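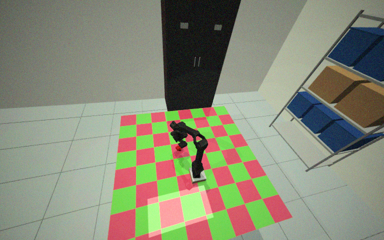

Sim room, small arm on the checker mat, gripper over the red block.

Notebook, shared workshop, April, 16:50

Back on the simulated room this afternoon. The real arm (Iltis, the black one) is still in bits on the bench waiting for its wrist bearings, so all of this is on screen. The plan was to get the pick routine to a point where I can trust it before anything gets bolted down again.

Scene file is the Kallitis one with the shelving and the black cabinet left in. I thought about stripping the furniture out to speed up rendering, but we want the clutter for the vision side later, so it stays. The red and green squares stay too. They make it easy to spot when the camera calibration has drifted.

Approach move

The arm now goes to a hover pose above the block, fingers down, waits, then descends. Before today it went in on a slant and clipped the block with one finger. The fault was mine: I had the tool offset entered in the wrist frame with the sign flipped on one axis. It was in the config from the start, so any hover heights in earlier entries should be ignored.

Hover height is now 50 mm. Pause at hover is 2 s, which is longer than it needs but lets me check the pose by eye.

Physics step is unchanged. Solver iterations up to 3000 for the contact test only. Far too slow for normal use and the grip looked the same, so I put it back.

Lighting

There is a bright patch on the near part of the mat where the squares go pale, and the red ones end up a washed-out pink. The block finder works on colour, so I want to know what it does with a block sitting in there. Not tested yet. Phùng's old threshold values are in the repo under the vision folder, try those first.

Reflections are the other thing to watch. On the glossy checker top the arm shows up as a dim dark shape running towards the near edge, and the red block sits right by the base plate.
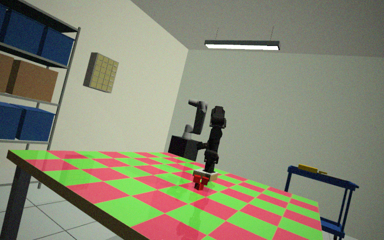

To do

Drop the gloss on the checker material and run the block finder again, same block position.

Add a keep-out zone over the base plate. With the block this close in, the planner folds the elbow back hard and I don't want that on the real joints.

Check the second arm on the black pedestal is switched to static. It has no business being in the planner's collision updates yet.

Order the wrist bearings from Stevevstead again if they haven't come – the last order only had 3 in the bag.

Save the hover pose under a proper name. It is still called test2.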